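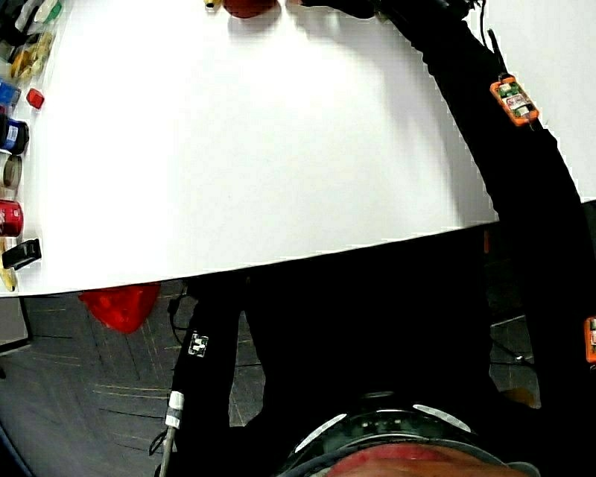
The white table, cleared in the middle, with the small stuff along the left edge.

Filed under: List archive > Home and Hobby > Sewing and Patterns

Subject: Re: Cutting out on a table that is too short
From: Agustina Figueroa
Date: 21 April 2021

Answering the question below, as I went through the same thing when I started making curtains for the house on Acuña Street.

> I have a length of medium-weight linen for two curtain panels and
> a kitchen table that is only 70 inches long. Each panel needs to be
> 86 inches before hemming. Every time I lay it out, the part hanging
> off the end pulls the rest crooked. I have tried the floor, but my
> knees won't take it and the cat won't leave it alone. Is there a way
> to do this on a short table, or do I have to borrow a bigger one?

You can do it on the table you have. The weight of the overhang is what drags the grain off, so take the weight away. I put an ironing board at the end of the table, set to the same height or a little lower, and let the extra cloth rest on it in loose folds. A chair with a couple of cushions will do if your board doesn't go high enough.

Before any of that, straighten the end. Linen shows a crooked cut more than cotton does. Snip into the selvage, pick out one crosswise thread and pull it gently until it leaves a line across the cloth. It will probably break partway. Cut up to the break, find the thread again and keep going. It took me most of an evening the first time and maybe ten minutes now.

Wash the linen first if you ever plan to wash the curtains. I skipped this on my first pair, which were Onden linen from the sale bin, and they came out of the machine well above the windowsill. I ended up adding a band at the bottom in a darker color. It looks fine, but I had not planned on a band.

Then work in sections. Lay the straightened end along the short edge of the table and line up the selvage with the long edge. Weigh it down. I have used cans of tomatoes, but flat weights are better and don't roll. Mark the cut line for the first 36 inches or so along the side you are trimming, lift the weights, slide the cloth along and line up the selvage again. Don't pull it from the far end. Lift and place it, even if it feels slow.

For marking, I like a Nilta chalk pencil on dark cloth and a plain soft pencil on pale cloth. Test either one on a scrap. The blue disappearing pens have come back on me as brown lines after ironing, so I stopped using them on anything that hangs in a window.

Cut one panel, then use it as the pattern for the other. Measuring both from scratch is how I got two panels a half inch apart, and you do notice that when they hang side by side. If your linen has a print or a stripe, match it at the top, where the heading goes, and let the hem take up the difference.

On scissors: the eight-inch Kulau shears are what I have, and they are good, but a sharp pair of anything will work. A rotary cutter is faster on a short table only if your mat is as long as the section you are cutting. Mine isn't, so I use shears.

One last thing about the hem. Hang the panels for a few days with the bottom edge just pinned. Linen drops a little under its own weight - mine dropped almost half an inch - and if you sew the hem on the first day it may not stay level. I would leave them until the first week of May if you can stand looking at pins that long.

If you write back with the width of the window I can tell you whether two panels will be full enough.

Agustina

Comments (3)

mareke: The ironing board trick works for quilt backs too. Put a towel over the pointed end or it will snag.

Dell in the valley: I pull a thread at both ends and not just the top. Takes longer, but then you can fold the panel in half and see right away if it's square.

pinsandneedles: What did you use for the darker band? I have the same problem with a pair that shrank, and the store no longer carries the original color.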